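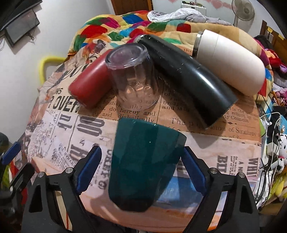

How many cups should be out on the table before I start packing them away?

As many as you can put back in one go without fetching a second box. For most households that means one shelf's worth, plus whatever bottles have been living on the windowsill.

Section 4. Clearing and Packing the Drinkware

This section covers cups, tumblers and drinks bottles going into the Tedar divided crate. Plates are in Section 3. Wine glasses have a section of their own, owing to their temperament.

Before you start

You will need the crate, the cardboard dividers (supplied flat, and keen to remain so), a dry tea towel, and a cloth to cover the table. Any cloth will do. A patterned one hides coffee rings but also hides small clear lids, so check it before you shake it out of the back door.

The crate holds 15 cups of ordinary size. It weighs more than you expect when full. Lift it with both hands and somewhere already in mind to put it.

4.1 Setting out

1. Spread the cloth and smooth it flat. On a round table, let it hang evenly, or it will leave gradually and take the cups with it.

2. Empty every vessel into the sink. Look inside the dark ones. An opaque bottle can keep a secret for months, and Karla Ocampo, who tested this guide in her own kitchen, asks us to print that in larger type. The typesetter declined.

3. Take off lids, straws and stoppers and put them in the small parts bag.

4. Lay tall bottles down on their sides. A standing bottle is within range of every sleeve in the house.

5. Cups may lie down too, provided the cloth has some grip. Faceted cups tend to stay where they are put. Smooth round tumblers have ambitions.

Caution: Do not lay vessels on a bare polished table. Turn your back and you will hear why.

4.2 Sorting

1. Put bottles at one side and cups at the other.

2. Pick out anything see-through and move it to where you can't overlook it. Clear cups vanish against a busy print.

3. Match lids to bottles. Allow more time for this than seems reasonable.

4. Set aside anything cracked. It does not need one more chance.

Note: Sorting by colour looks splendid and makes no difference to how anything fits. Sort by width at the base.

4.3 Filling the crate

1. Open out the dividers and slot them together, long pieces first. If the last piece won't go in, the first piece is upside down.

2. Place the widest cups in the corner cells, open end up.

3. Place narrow-based cups in the middle cells, padding each with a twist of tea towel or paper.

4. Slide bottles into the long side channel, base first. The channel takes bottles up to 300 mm. Longer ones travel separately.

5. Put the small parts bag on top, where you will find it, then close the flaps.

Caution: Never stack one cup inside another of the same size. They will become a single cup. If this has already happened, stand the lower one in warm water, put cold water in the upper one, and wait.

4.4 Labelling

Write the contents on the short end of the crate, which faces outwards on a shelf. "Cups" is enough. "Misc." is how the last lot got lost.

Spare dividers are sold in sets as part 548.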